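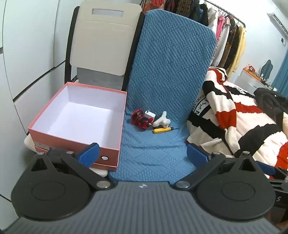 Figure 4. Hand-held gripper at the small-objects station of the open day, seen from the tool's own camera. Four objects lie on the quilted cushion; the open box is at the left.

4.2 The home station and how visitors used it

The second part of the open day was held on 17/01/2025 in the furnished room, which we call the home station in the rest of this paper. The first part, in the Turcotte hall, was a normal demonstration: visitors stood behind a line and watched a fixed arm sort parts. In the home station there was no line. Visitors held the gripper in their own hands and carried out short tasks with it, and the staff explained the tool only after the first try. We wanted to know if this order of events changes what people later say about the difficulty of handling household things.

In total 139 visitors entered the home station. They came in small groups, and each group was received by one member of staff. Leonie Halliday was responsible for the welcome and for the consent forms, and Young-sook Shin led the hands-on part and kept the written notes. Children could take part when a parent was present and had signed the form, but their answers are not included in the tables of Section 5.

The task was kept very simple. A few small things were put on a soft seat and the visitor was asked to bring them, one after another, into a box with its lid off. The set shown in Figure 4 is the one that we call set B. It has a screwdriver with a yellow handle, a small white plush toy, a white device which looks like a plug charger, and a glossy red object with a ribbed round body. These things were chosen for their difference in shape and surface. The screwdriver is long and has a thin shaft, so the visitor must decide where to hold it. The plush toy gives way under the fingers, and many visitors closed the gripper much more than was necessary. The red object is round on the sides, and it was the one which people most often asked to try again.

The seat itself was a part of the task. We used the blue quilted cushion because its surface is bumpy and the objects sink into it a little. On a hard table, a finger can slide under an object from the side. On the cushion this movement pushes the fabric forward, and the object moves together with it. In the pilot session of July we had used a hard table only, and several visitors told us that the task felt like a game in a fair and had little to do with their home. After this remark we moved the station to the furnished room and left the normal things in place, among them the striped knitted blanket and the clothing rack behind the seat. We did not tidy the room between groups, except that the objects were put back on the cushion in no fixed order.

The two fingers of the tool end in blue textured pads. Visitors were asked to touch the pads with their own fingers before they began, and to say in one or two words how they felt. The words were written down by Young-sook Shin in the language of the visitor and translated later. This small step was proposed by our partner Devitz, who had used a similar question in their own visitor days. We kept it for a practical reason: people who have touched the pads seem less afraid of breaking the tool, and they begin the task sooner.

4.3 Procedure

Each visitor had 200 seconds for the complete set. The time began when the gripper was lifted from its stand and ended when the last object was in the box or when the visitor wished to stop. No visitor was told to hurry. If an object fell on the floor, the member of staff put it back on the cushion and the time was not stopped. We are aware that this makes the times less exact, but stopping the clock would have made the situation feel like an examination, and we wanted to avoid this.

After the task the visitor sat down and answered the short form, which has 18 items. The first items ask about the task, the middle items ask what the visitor thinks a robot can do today in an ordinary home, and the last ones ask for age group and for earlier experience with machines at work. The form was prepared with the Clakar survey tool and was filled in on paper by the visitors who preferred it. The same form was given to the visitors of the first part, so that the two groups can be compared.

Every closing movement of the gripper was counted by the software as one grasp attempt, also when nothing was between the fingers. Over the whole day this gave 2,812 attempts. Some visitors liked to open and close the fingers in the air while they were talking with the staff, and these movements are in the number as well. We removed them by hand for the analysis in Section 5.1, but we leave the full number here because it shows how much the tool was in use.

4.4 Observations from the staff notes

Three points come back many times in the notes. First, many visitors turned their whole body to bring the fingers over the object, where a turn of the wrist would have been enough. This was most clear with the screwdriver. Second, visitors rarely looked at the box before they had something in the gripper. They searched for it afterwards, and in this moment the grip often became loose. For the next open day we will put the box on the other side of the seat for half of the groups. Third, people spoke with each other far more than in the Turcotte hall. They gave advice, they laughed at the plush toy, and in some groups the person with the gripper was guided by all the others at the same time. Such help was permitted, and it is marked in the data.

One visitor, a retired tailor, spent her whole time with the toy and did not try the other objects. She said that the fabric tells the hand when to stop, and she wished to find out if the tool could tell her the same. We did not have an item on the form for this kind of answer. It was written in the free field, and we come back to it in the discussion together with the comments about the Trisel handle, which was shown beside the stand but could not be tried on that day.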